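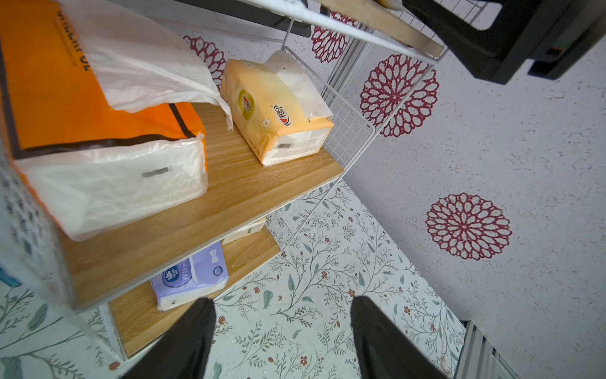
Reaching down beside the storage shelf, with the Ustix pads fitted.

I've had the Ustix soft finger pads on my gripper since July, and as a few of you wrote in asking whether they're worth the money, I thought I'd sit down with a pot of tea and do it properly. They come as a pair, matte black and good and thick, with a little bag of screws and a folded sheet of instructions from Brindard, who sell them over here. My old pads had gone shiny and hard, and anything in a slippery wrapper slid straight out of them (tissue packs especially, and I do seem to keep a great many tissues).

Fitting took me 20 minutes, and I'm slow. Park the arm with the fingers pointing down, switch the power off at the wall, undo the 2 old screws on each finger and wipe the metal underneath with a dry cloth. The sheet tells you to do the left finger first, though I can't see that it matters. What does matter is not tightening anything until both pads are on and you've closed the fingers by hand to see that they meet flat. I skipped that the first time and had to start again, grumbling!

Then you'll need to set the closed position afresh, as the new pads are fatter than the old. I use the Gakeo setup program, which is plain to look at but does the job: close slowly, stop when the pads touch, save, open, and repeat 5 times to be sure the number stays put. Cristóbal Ledesma, who got me into all this, swears by doing it again after a week once the pads have bedded in. I did mine on the Wednesday and it had crept a hair, so he was right, bless him.

For trying them out I like a shelf with wire sides, the grid being so unforgiving if you come in crooked. A soft pack wants a very light squeeze, and an opened one lighter still, or you crumple the lot. The Ustix pads have more give than the Hallgrímsson ones I had before, and I've turned my grip setting down quite a bit.

Looking after them is easy enough: a damp cloth once a week, and a check on the screws while you're there. Mine have done nearly 400 grips with no splits at the corners. They do pick up fluff, mind you, and the screws are such tiny things that I'd have liked a spare or two in the bag. I'd buy them again, and I've a second pair in the drawer already.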